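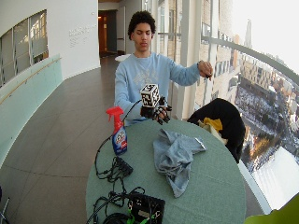
The sensor glove worn at the bench at the Dusley shared workshop, with its cabling and marker cube.

Dusley workshop shows Pranon glove build, holds off on claims

2022-12-16 - Members of the Dusley shared workshop today released build notes for Pranon, a sensor glove meant to record hand movements for a home robot arm. The group is not calling it finished, and it is not taking orders.

The glove has black segmented finger pieces and carries a white cube printed with square markers, which a camera can use to work out where the hand is. A cable ties the wearer to the table.

"I've read plenty of announcements saying a robot will fold your laundry by February," said Danica Tomić, who wrote the notes. "Ours won't. I would like to see it pick up the same pair of jeans twice before anyone uses the word 'helper' near me."

The notes cover 734 recordings made over 4 months. Severino Arrieta, who did the wiring, said about 100 were lost to bad connectors. He still doubts that the finger readings are steady enough to drive a gripper.

Parts lists and wiring drawings are free to workshop members and to anyone who writes in. Questions go to Begoña Villalobos at the Dusley front desk.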